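Setting Up a Folding Arm in the Laundry Room: Tips for the Meruria Bench Kit

Filed under: Laundry, Product Notes
Updated 8 May 2023

The Meruria bench kit is a single-arm folding unit with a two-finger gripper and a small camera at the wrist. It is sold by Drorkham with or without the clamp-on table top. The notes below apply to both versions. They cover placement, surface, sorting, dark clothing, and the cleaning schedule. Assembly is covered in the printed guide and is not repeated.

Placement

Put the bench against a wall, with the arm base at the back edge. Leave 12 inches clear on each side of the table for the elbow. A shelf over the bench is fine if it sits higher than the raised arm; check this by running the reach test from the menu before you load anything. Do not place the unit on top of a washer or dryer. Vibration shifts the base and the table calibration will have to be repeated.

Keep hanging items such as ironing cords and drying racks out of the reach area. The arm stops on contact, but it does not resume on its own, and the garment has to be laid out again.

Surface

Use a plain, matte, light-colored top. The supplied top is off-white. If you bought the arm alone, a painted board works, as does a sheet of white melamine with the gloss sanded down. Wood grain, checks and stripes confuse the outline step. Tape down any seams in the top. The gripper slides its lower finger under the cloth and will catch on a raised edge.

Wipe the surface before each batch. Lint from towels builds up quickly and shows as false edges along the hem.

Lighting

Soft, even light gives the best results. A ceiling fixture with a diffuser is usually enough. Avoid a bare bulb or a desk lamp aimed from one side, which throws a hard shadow next to the garment. The software can mistake a hard shadow for a second layer of cloth. If the room has a window, close the blind during a run.

Dark garments

Black T-shirts are the hardest item in a normal load. The outline against a light table is easy to find, but the folds inside the outline are not. A sleeve turned over on the body of the shirt is black on black, and the only clues are a faint rim at the fold and a slight change in tone.

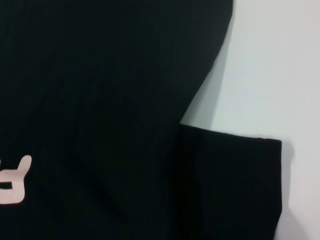
Black knit garment on a pale surface, with part of a pink print at left and a folded flap at right.

Three settings help with black clothing. First, set Fabric Tone to Dark, which lengthens the exposure. Second, turn on Second Look. The wrist camera then takes another view from a lower angle before the first grip. Third, set Grip Depth one step higher than the default. A shallow grip on thin knit tends to pick up the top layer alone and leave the layer under it behind.

Broad, soft creases do not need to be removed before the run. Smooth out anything sharp by hand. If a sleeve or hem is doubled over, either open it flat or fold it fully in. A half-turned sleeve is the most common cause of a crooked fold.

Printed shirts

Lay printed shirts face down if the print is thick. Rubbery prints drag against the gripper pads and can stick to themselves when the shirt is warm from the dryer. Let these cool first. Thin, flat prints can go either way up.

A light print on dark cloth may be read as a hole. If the screen marks the print with a dashed line, press Ignore Inside and continue. The setting holds for the rest of the batch.

Sorting the load

Sort by size, then by tone. The unit recalculates its fold pattern each time the size changes, and mixed loads run noticeably slower. Do all adult shirts, then all children's shirts, then towels. Limit each batch to 12 shirts. Taller stacks lean, and the arm does not correct for this.

Do not run the following:
Fitted sheets
Anything with loose drawstrings
Socks smaller than the gripper pads
Beaded or sequined fabric
Damp items of any kind

Cleaning and pads

Clean the gripper pads with a cloth dampened in plain water. Do not use fabric softener sheets on them, as the residue reduces grip. Rotate the pads every 7 batches and replace them after 1,000 folds. The counter is under Service in the menu and has to be reset by hand.

Clean the camera window with a dry lens cloth. A smear on the window has the same effect as poor light, so check it before changing any settings.

Replacement pads from Draltarside fit the Meruria gripper and are slightly softer than the originals. They hold thin knits better but wear faster on denim. The McGrath pads are sold for the same gripper size, but the mounting tab is too wide and has to be trimmed with a knife.

Is it worth the space?

For a household that washes mostly T-shirts and towels, the kit does acceptable work once the light and the table are right. Light-colored shirts come out square with little attention. Dark shirts need the settings listed earlier and an occasional restart. Button-front shirts are supported on paper, but the collar is folded poorly and most users will prefer to do these by hand.

The table top is worth buying with the arm. The service plan offered at checkout covers the motors and the camera. It does not cover pads, and it has to be added by October of the year of purchase.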